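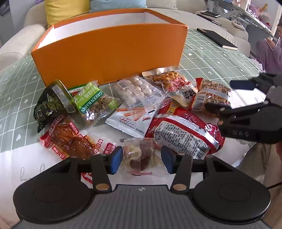
Sorting a Mixed Snack Box

A mixed box fails at the corners. Heavy items settle, light bags ride up, and whatever has a brittle shell ends up under whatever has a hard edge. Lihua Fan packs 22 boxes a month for the mail-order shop Wannasri and starts each one the same way, with everything out on the table and the box open behind it.

She sorts by how a packet responds to pressure. Vacuum-sealed tofu and meat strips are dense, flat and indifferent to load, so they form the base layer. Raisins go next to them. A raisin packet deforms slightly and fills gaps, and Fan will fold its top seam under to save space. Small individually wrapped pieces are held back for the end.

Pillow bags are the difficult group. A bag of peanuts tolerates some weight. Fried sticks do not, and they stand upright along the long side of the box, seam toward the wall. Large foil bags lie across the top.

Quail eggs in a clear tray get their own rule: level, one layer up from the base, nothing heavier than 200 grams above. "The tray is stiff at the rim and weak in the middle," says Fan. "Load the rim."

Total contents are capped at 3000 grams. Past that, her colleague Henrik Ruppert found, the bottom panel bows when the box is lifted by its ends. The loose pieces go in last, pushed down by hand until the lid closes flat.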